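Visit notes, Galtonness precast yard, March

The Galtonness plant casts drainage chambers and cover slabs in two bays. Stela Filip met us at the batching tower at 7:30 a.m. The mixer was running a C40 mix at 65 mm slump, with cement fed from the north silo only.

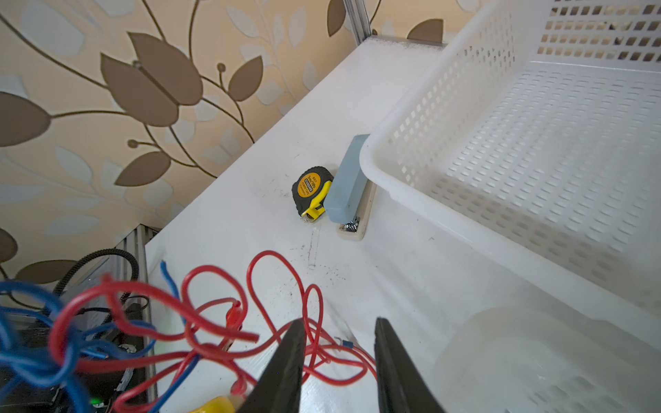 Slab thickness is checked at six points after demolding, and readings go on the pallet card. Veronica Munteanu uses calipers at the edges. For overall length she accepts a compact tape like the yellow and black one on the white tabletop, provided the end hook has no play. Tolerance is 3 mm.

Curing chamber two holds 17 racks. Door seals are due for replacement.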